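Ticket 1331 — Jeltik home sim kit, trial license
Opened: 2018-10-31
Status: waiting on vendor
Component: scene pack Duvon, renderer

Problem
We are reviewing the Jeltik kit for household navigation tests. In the Duvon apartment, the glass items render well but the floor edges do not. Where the pale floor meets a dark wall, the border comes out stair-stepped. It was the same on two workstations.

Steps
1. Load Duvon with default lighting.
2. Set the virtual camera to the table view, then to the bathroom view.
3. Save one still from each.

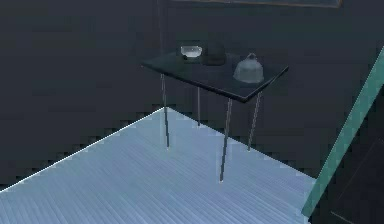
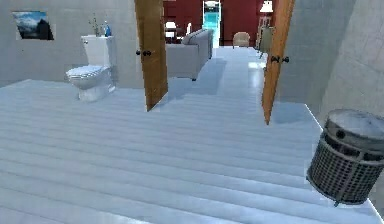 Duvon scene pack. First still: table with glass cloche, jagged floor border at left. Second still: bathroom, looking through the open doors.

Tried so far
Raised texture size to 2000. No change.
Raised render quality from 20 to 80. Frame time almost doubled, edge still stepped.
Turned floor reflections off and on. No change.
Ran the Clustside plugin disabled — same result.

Impact
Our planner reads the floor mask to find free space, and the notches turn up as small obstacles. We can smooth the mask on our side but would like a fix in the renderer before the trial ends in November.

Request
Please confirm whether edge smoothing is locked in the trial build. The Lü release notes list it as an option, but there is no such entry in our settings menu.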